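The kitchen drawer problem

I have been putting off writing about the gripper build, mostly because I wanted to have an opinion first. It is June, I have been at it since the winter, and the opinion has arrived. It is a mixed one.

For anybody who skipped the earlier posts: a group of us rent floor space in a shared workshop in Dusdale, and last year Mwende Tanui talked me into a project she called Trukau. The pitch was that you don't teach a robot arm by programming it. You hold a pair of grippers in your own hands, do the chore yourself a great many times, record the whole business, and train something on the recordings. Later you bolt the same grippers onto arms and they do the chore. She had read a lot of papers. I had read two, and I thought both of them were short on the part where the thing goes wrong.

I said yes anyway, on the condition that I could complain in public.

So, the complaints.

The first is weight. A hand-held gripper feels like nothing when you pick it up in the shop. You squeeze the trigger, the fingers close, you grab a pen off the bench and feel clever. Then you hold one in each hand at chest height for the length of a session and your forearms start writing letters to your doctor. Our first printed pair was solid where it should have been hollow, since I had set the infill and I was being cautious. Mwende reprinted the bodies and took a good deal of mass out of them, and I will admit that hers have not cracked. Mine would also not have cracked. They would have been found in the wreckage of the building.

The second complaint is tracking. The software has to know where each gripper is, all the time, or the recordings are just a video of a grown adult being bad at housework. Our answer is a cube stuck on behind the fingers, printed with square black and white codes, a different set for each hand. It's cheap and it does work, up to a point. The point is when you turn your wrist and the only face the camera can see is at a silly angle, or when glossy paper catches the overhead lights. We went through glossy paper, then matte paper, then matte paper with a clear coat on it that made it glossy again (me, one evening, very pleased with myself). I also managed to print both cubes with the same codes once. The software decided I had one hand that was in two places, and the plot it drew was quite pretty.

Felista Swai does our software, and she has been patient about this. Her rule now is that nobody prints a cube without sending her the file. Nobody means me.

Then there is the chore itself. Mwende wanted to start with folding towels, as everybody does. I wanted something with a clear yes or no at the end, because I have seen enough robot videos where a cloth gets pushed into a different shape and the music swells. A drawer is open or it's shut. The thing is in it or it isn't. We settled on the low white cabinet and its drawer: open it, deal with whatever small object is inside, close it. Two hands, one drawer. A toddler can do it, and will, at the exact moment you don't want them to.

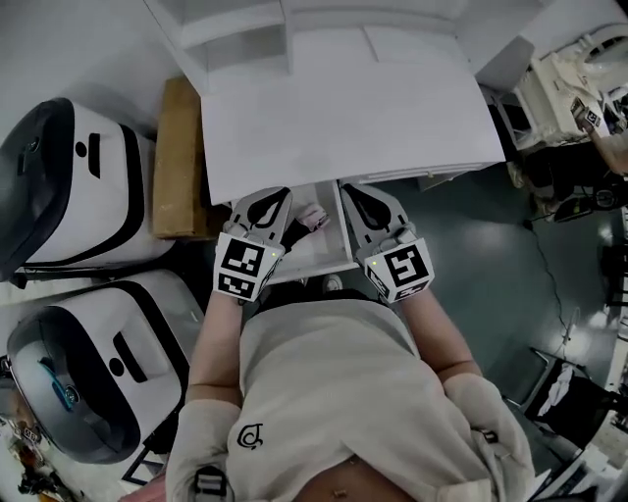 Both grippers at the open drawer, with the little pink thing near the back.

I thought the drawer would take us an evening. What I learned is how much of opening a drawer I do with parts of me that aren't my hands. I nudge it with a knee. I lean. I hook one finger under the front, feel it stick, and give it a bit of a jiggle to the left without ever noticing I've done that. With grippers you can't feel the stick. You see the drawer not moving, a beat late, and you pull harder, and then it moves all at once. My early recordings are full of this. If you trained an arm on them it would learn to yank furniture.

We threw those out. I'd like to see more people say how much they throw out. On our first serious evening we recorded 18 runs and kept 7, and I thought Felista was being generous with a couple of those. In some I had blocked the camera with my own arm. In others I'd dropped the object and fished for it in a way that no sane machine should copy. One was perfect except that recording had not been switched on, so I suppose it doesn't belong in either pile.

Small objects are their own misery. Anything near the back of a drawer means reaching over the front panel and down, and the fingers on our grippers are curved, so what you think is the tip isn't quite where the gripping happens. I kept closing on air just short of it. Mwende is much better at this than I am and says the trick is to look at the object and forget the fingers. I have tried that. I think the trick is to be Mwende.

Now the sceptical part, which regular readers will have been waiting for.

The claim you hear for this method is that it's cheap, because you don't need the robot while you collect the data. That's true as far as it goes. I printed most of the parts and the rest came out of a drawer (a different drawer). But the hours are real, and they are the hours of people who could be doing something else. You come home with sore arms having put the same object through the same motion all evening, and what you've got is a set of files about one cabinet. Will it work on the cabinet in my kitchen, which has a handle that doesn't behave like mine and runners that were fitted by somebody in a temper? I asked Mwende and she said that's what more data is for. I notice that more data is the answer to most of my questions. It may well be the right answer. It's also what I'd say if I didn't know.

There's a fellow who drives over from Camthorpe for the open evenings and tells us every time that we should have bought a kit. He has a point about the triggers. We've rebuilt ours twice, and the return springs still go soft. He doesn't have a point about anything else, as the kit he likes has a cable that comes out exactly where your wrist wants to be.

What about the arms? The first trained version ran on Mwende's pair, which she calls Athumani, both of them together, like a married couple with one name. We gave it 6 tries at the drawer. It opened the drawer twice. On one of the others it went through the entire motion, very smoothly, a hand's width to the right of the cabinet, and then closed the drawer that it hadn't opened. I laughed and Felista didn't. She went straight to the tracking logs and found that our calibration had drifted, so the arm was doing faithfully what it had been told. I'd rather have that kind of failure than the other kind, and I said so, and she said I could have said so before laughing.

Two out of six is poor. I've read write-ups where that would be called promising, and I'm not going to do it. But I did stand there for the second good one with my own hands in my pockets and watch a drawer slide open at the speed I open it, with the same small hesitation before the pull that I put in after I learned to stop yanking. That was odd. I hadn't told anybody about the hesitation. It was just in the recordings.

So I'm carrying on for the time being. The jobs before the next round, if anyone local wants to lend a hand:

Stiffer return springs for both triggers. I have a bag of assorted ones and no faith in any of them.

New cubes on plain matte stock, no clear coat, file to Felista first.

A proper routine for checking calibration at the start of a session, written down and taped to the wall where I'll see it.

Something to rest my elbows on between runs. Mwende says a chair. I had been picturing something more ambitious.

I'm also still arguing for a drawer that sticks worse than this one, on the grounds that every drawer I own does. I've been outvoted so far, but there's an old tool chest under the stairs at home that hasn't opened willingly in years, and I've measured it, and it will fit in the car.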